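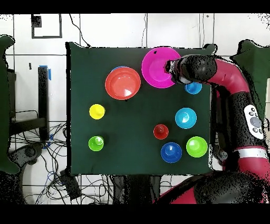 Lefteris Sotiropoulos asked for the gripper comparison to come before the camera section, as he kept having to redo his camera settings after each finger change. The order below follows his note.

4. Comparing grippers on bowls and cups

This section covers the side-by-side trial of the Parna and Risteo grippers. Allow one morning for both. The arm must already be mounted and homed (section 2), and the Naidu controller must show Ready.

4.1 Set up the table

1. Stretch the cloth flat and clip it under the table edge. A fold under a cup will tip it when the fingers close.
2. Set out the plastic bowls and small cups with open cloth between them. You may leave one bowl stacked inside another for the stack test in 4.3.
3. Mark each starting spot with chalk, then load the layout file in Tirau. Both grippers have to start from the same layout.

Note: Use plain, dry pieces. Water in a bowl changes the grip and spoils the comparison.

4.2 Fit the first gripper

1. Press Stop and wait for the arm to hold still.
2. Seat the gripper on the wrist and tighten the screws by hand, then with the supplied key.
3. Plug in the gripper cable and leave a little slack at the wrist.
4. In Tirau, choose the gripper by name. Set opening speed to 200 and closing speed to 200.
5. Run Open/Close twice with nothing between the fingers.

Caution: Keep hands clear of the wrist while the controller shows Ready. The fingers can close without a warning tone.

4.3 Run the trial

1. Start with the cups. Run the Cup Pick routine at force setting 700.
2. Move on to the single bowls. The fingers should take the rim from one side, with one finger inside the bowl and one outside.
3. If a bowl slides away before the fingers close, raise the approach height one step and repeat. Do not raise the force yet.
4. Finish with the stacked pair. Log whether one bowl lifts or both do — either result is valid, but it has to be written down.
5. Save the log, put every piece back on its mark, and repeat from 4.2 with the second gripper.

Caution: Do not go above force setting 900. Thin rims can crack and throw chips.

4.4 Read the results

Open both logs in Tirau and select Compare. Look at missed grips first, then drops. Code 887 means the fingers closed fully and found nothing; count it as a miss. If 887 shows up on every cup but never on a bowl, the wrist is set too high. Correct it as shown in section 2 and run the cups again with both grippers.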